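Five weeks with the Cultik hand gripper kit
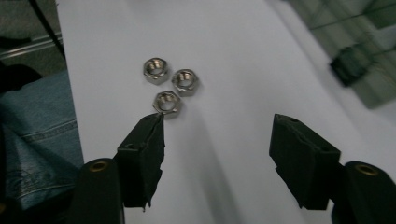

Oldřich Šindelář
Bench tinkerer, writes the kit reviews on this blog
Feb 12, 2026

I bought the Cultik kit in January with my own money, from the Halden web shop, after dithering over it for most of the winter. It's a hand-held gripper with two fingers, meant for people who want to record how a person picks things up and then teach an arm to do the same. I have a small arm at home already (a Stanciu, second-hand, very loud) and I was fed up with steering it through every job with a gamepad. Holding the gripper myself and just doing the job sounded like a lovely idea. Mostly it is!

It comes in a flat box with the fingers, the grip, a camera mount, two bags of fixings and a card with a web address on it. No printed manual. I don't mind that much, but the online one has clearly been written by someone who has built the thing a hundred times and can't remember what it was like not to know. Step 8 tells you to "fit the return spring as before" and I have been up and down that page looking for the before. I emailed Halden and got a reply the next morning with a sketch, done in pen, which was far better than anything on the site. Ask them for the sketch.

Putting it together took me one evening and part of the next. The brass inserts are already in, thank goodness, as I have ruined more printed parts with a soldering iron than I'd like to admit. The screws are decent. The cable is too short for anyone with a normal-sized desk, so I do most of my work on the floor now, sitting next to a sheet of white paper. My knees have opinions on that.

So, hex nuts. Everybody's first demo seems to be a foam block or a plastic cup, and the Cultik will pick those up all day long, so I went for something nastier. A nut is small and shiny and it sits low, and when you put three of them close together there's hardly any room to get a fingertip in without shoving its neighbour. The game I settled on was taking them one at a time and dropping them in a jam jar lid. Always the nearest one first.

With bare fingers I was hopeless. The plastic is smooth, the nut is smooth, and if I squeezed a touch too hard it shot out sideways under the radiator. I wrapped both fingers in rough black tape and that changed everything — I went from losing every other nut to losing one now and then. The tape does fray. Mine looks dreadful, all ragged flaps down the side, and I keep meaning to redo it neatly and then picking up nuts instead. Halden sell proper rubber pads for it but they were out of stock when I ordered, and they still are.

The pointed tips are the best bit of the design. I can slide one right up to the edge of a nut and bring the other finger across to meet it, and the jaws open wide enough that I'm not fighting them on the way in. What I don't love is how chunky everything gets further back. Coming in at a low angle, the bodies of the fingers throw a big soft shadow over the paper, and if my lamp is on the wrong side the nut I'm after ends up in the gloom. I've moved the lamp so many times that the clamp has left a dent in the shelf.

Then there's the software, which is called Odton and is a separate download. It's free for personal use. You press record, do your pick, press stop, and it saves the clip and has a guess at where your hand was. The guess is good when I move slowly and rather wobbly when I don't. It also crashed on me twice in the first week and lost the clip both times, though an update has come out and it's behaved since. My folder is up to 3,252 picks now, which sounds like an awful lot until you notice how many of them are me doing the same nut again and swearing.

And the arm? It can do the nuts. Out of my last 9 tries it got 5 into the lid without help, and the misses were nearly all on the second nut, where it nudges the one beside it and then seems to lose its nerve. I think I need more clips with the nuts laid out in odd ways, because I've got into the habit of setting them down in the same little triangle.

Would I buy it again? Yes, with the tape on the order as well, and a longer cable. If you haven't got an arm yet, I'd hold off until you do, as on its own it's a rather fancy pair of tongs. If you've got one gathering dust and a bit of patience for the manual, go for it.

I've got a box of washers here to try next. They lie completely flat and I have no idea how I'm going to get under them, so if you've managed it with this gripper, please leave me a comment and tell me how.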